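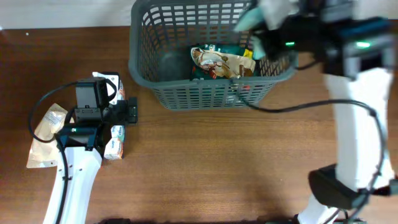

Snack packs in the green basket.

Blogs that post old letters, diaries, lists? Share yours

marginalia_moth
July 2021
I have a new favorite and I need to tell somebody. It's called Lekudden, and all it does is post old household diaries, one entry at a time, with a scan of the page and a typed version under it. Shopping, weather, who had a cough, what the coal cost. I sat down with it after supper and the next time I looked up it was past one in the morning! There are 1,426 entries so far and I've read 187 of them (the site keeps a tally for you, I'm not that far gone). Start with the lighthouse kitchen ones. Anybody else reading something like this?

pennyfarthing88
Oh no, I did not need another one of these. I just lost a whole evening to the lighthouse kitchen. The entry where she writes "soup again" and then nothing for nine days!! What happened in those nine days?

tallgrass
I like it too but I wish they'd leave the spelling alone. The typed versions are cleaned up and half the charm goes with it. Compare the scan of the plum jam entry with what they put underneath. She wrote "plumbs" all the way through.

marginalia_moth
@tallgrass I see what you mean, though I can't read the handwriting on a lot of the scans, so I'm grateful for the tidy version. You still get the plumbs if you look!

tallgrass
Sure, but plenty of people search the text and never open the scan. Cusach does it the right way, every blot and crossing-out marked in brackets. It's letters between two sisters who ran a hat shop, almost 400 of them, and they fight about ribbon for years.

oboe_dad
Tried Cusach. The brackets drove me up the wall. I got through maybe a page and felt like I was proofreading. Sorry, tallgrass!

pennyfarthing88
Ribbon fights, I'm in. Brackets and all.

quietharbor
If you want something shorter, Sitance posts only lists. Packing lists, guest lists, a list of reasons to get a second dog (the last reason is just the first dog's name). New one goes up every morning and I read it before I'm out of bed. They passed 600 last week and put up a wonderful double one from a traveling piano tuner.

oboe_dad
Now THAT is my speed. The piano tuner's list of houses with good pie has made my whole week.

tallgrass
Okay, the pie list is great. And they kept his spelling, I notice.

marginalia_moth
Ha! Point taken. I've written to Lekudden to ask if they'd put up both versions side by side. Will post here if I hear back. Meanwhile I'm on to the hat shop, please no spoilers about the ribbon.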